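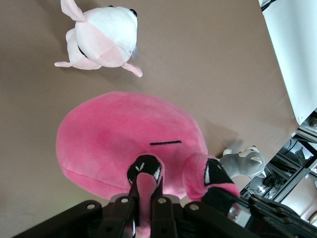 The Pink Years
By Janelle Bautista

The first flamingo came into Leonor Baptista's house in May, as a gift from an aunt who lives far enough away to give flamingos. By summer there was a second pink thing on the couch, then a third on top of the dryer, and Leonor had stopped asking where they came from.

"I bought a gray rug," she says. "I had a plan for this room."

Anyone who shares a home with a person under ten knows how the plan goes. Plush toys arrive at birthdays and checkout counters, and in the back seats of grandparents' cars. They don't break and they don't run out of batteries, so they never give you a decent excuse to throw them away. A puzzle with a missing piece can be dealt with after bedtime. A flamingo with a missing eye gets a bandage and a promotion to the pillow.

Deolinda Aguiar has been mending stuffed animals at her shop in Droltgate long enough to have views on species. Bears are easy. Rabbits come in for ears. Flamingos, she says, are a neck problem. The neck is a narrow tube of fabric with a head at one end, and to a four-year-old it is plainly a handle. After a year of being carried that way the stuffing moves up or down, and the bird can no longer look anyone in the face.

Her fix is to open the seam at the base, pack the neck tighter than seems kind, and close it again with small stitches. She charges more for beaks. Black and white felt shows every mistake, and children notice — one sent a bird back to her twice.

Washing is another argument. Ward Desmet, who has two daughters and a strong opinion about pillowcases, ties each animal inside one and runs it on cold. Fuzzy pink fabric comes out of a hot dryer looking like an old bath mat, and he speaks as a man who has had to explain this at breakfast. He now dries everything flat on a towel, which takes the better part of a weekend and leaves the hallway looking like a very soft hospital.

As for storage, I tried a net, a bench with a lid and a rule. The net fell down. The bench is full. The rule was one in, one out, and my son agreed to it at once, then offered me a sock.

Leonor has given up the couch and kept one armchair. The aunt is visiting next month.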